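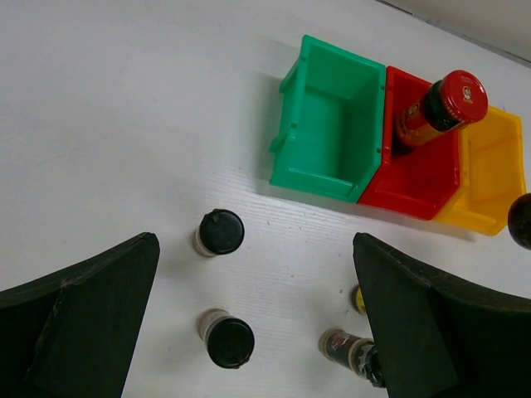 Kitchen Stores and Small-Part Storage
Unit 2: Open-front bins for bottles, jars and dry seasonings

Contents of this unit
2.1 Terms
2.2 Bin geometry
2.3 Arranging bins in a row
2.4 Tall and top-heavy items
2.5 Colour allocation
2.6 Labels and lids
2.7 Bench exercise
2.8 Reading and preparation

2.1 Terms

An open-front bin is a rigid container with a full-height back, two side walls and a front that is lower than the back. The part of the front that remains is called the lip. The side walls are usually cut at a slant where they meet the front. The opening made by the lip and the two slants is the pick face.

Rim: the upper edge of a wall.
Ledge: any projection from the outer face of a wall, normally used for stacking, hanging or locating.
Footprint: the area the bin covers on the shelf or bench, ledges included.
Run: two or more bins placed side by side with their pick faces in the same direction.
Headroom: the clear height between the rim and the shelf above.

In these notes "width" is always measured across the pick face and "depth" from the lip to the back wall. Height is vertical. Supplier catalogues do not all follow this, and Kanico lists depth first. Check the drawing before ordering.

2.2 Bin geometry

The lip does two jobs. It keeps loose items in, and it stiffens the front edge. A high lip holds more but makes it harder to lift out a low bottle. For seasoning bottles the lip should come no higher than one third of the bottle, so that the fingers can close on the body and the front label stays readable.

Smooth inner walls are preferred for food stores. Ribs on the inside collect powder and are slow to wipe. Notches in the rim are acceptable if they go right through and can be brushed out.

A flat bottom is required for glass. Bins with a raised centre or moulded drainage pattern should be kept for packets.

Worked figures. A Famport bin with an outside width of 82 mm is to be used on a shelf with a clear width of 505 mm. Six bins take up 492 mm and leave 13 mm over. Seven would need 574 mm and do not fit. The 13 mm should be left as a single gap at one end of the run. Splitting it between the bins allows each one to turn slightly when it is pulled, and the run loses its line.

If the quoted width is an inside width, the wall thickness must be added twice for each bin before the division is done. This is the most common error in the written test.

2.3 Arranging bins in a row

Bins in a run should touch along their full depth. Contact between side walls resists twisting, and a light bin next to a loaded one is held in place by it. Empty bins are left in position. Taking one out opens a space into which its neighbours move.

On a shelf the run is square to the front edge. On an open bench a run may be set at an angle, so that the pick faces point towards the person working. The angle is a matter of reach and should be settled before the bins are filled.

Items waiting to be sorted go on the bench in front of the run or to one side, with enough clear surface between them to grip each one without touching the next. Bottles are stood up or laid down according to the method in use, but the two should not be mixed in one batch.

2.4 Tall and top-heavy items

A sauce jar is often taller than the bin that holds it. The following points apply.

(a) The wall supports the jar only up to the rim. Above the rim the jar is free to lean.
(b) A jar that leans will put its lid over the next bin. The covered part of that bin cannot be loaded or picked from above.
(c) A full glass jar has a low centre of mass compared with its height. As it empties the glass itself makes up more of the weight, and the metal lid has more effect.
(d) The base should sit flat on the bin floor. If it rests on an edge, lift the jar clear and set it down again. Do not push it upright by the lid.

Clearance for lifting. A jar 231 mm high standing on the floor of a bin must be raised until its base clears the lip before it can come forward. The headroom needed is therefore the height of the jar plus the height of the lip, less the height of the bin at the rim. Students should draw this in section at least once.

Where headroom is short, one of these may be used:
- a deeper bin, so the jar can be tilted forward over the lip
- a bin with a lower lip
- the top shelf

2.5 Colour allocation

Colour shows the class of goods. It does not replace the label. For this course:

Green: dried herbs and single seasonings
Red: sauces and pastes in glass
Yellow: mixed seasonings, opened packets, small tubs

The order in the run is green, red, yellow from the left, seen from the pick face. Shades vary between makers and between batches. The inside of a bin also looks darker on its shaded wall, so colours should be compared on the rim under the same light.

Workers who do not separate red and green easily must be able to use the system from position and label alone. Fixed order is for this reason compulsory in the Grurkgate kitchen layout, which is used for the practical.

2.6 Labels and lids

The bin label goes on the lip, centred. Lids that look the same, for example a set of seasoning bottles with black caps, cannot be told apart from above. Mark the cap with a short code or store the bottles so that the body label faces the lip.

Printed emblems on jar lids identify the maker and are too small to be used as a picking mark at arm's length.

2.7 Bench exercise

Work in pairs. Each pair draws one set of goods and one run of bins from the Shao rack.

1. Measure the outside width, depth and height of one bin. Record in millimetres.
2. Set the run and check contact along the full depth.
3. Sort the goods by class and write down the class of each before moving it.
4. Load glass first, then bottles, then tubs.
5. Measure how far the tallest item stands above the rim.
6. State which bins, if any, are partly covered by an item in the bin next to them, and correct this.
7. Draw the finished run in plan, scale 1:2.

Hand in the record sheet and the plan together. Sketches without units are returned unmarked.

2.8 Reading and preparation

Read the section on shelf loading in the course reader before Unit 3. Bring a steel rule and a soft pencil. Calculators are allowed in the March test, phones are not.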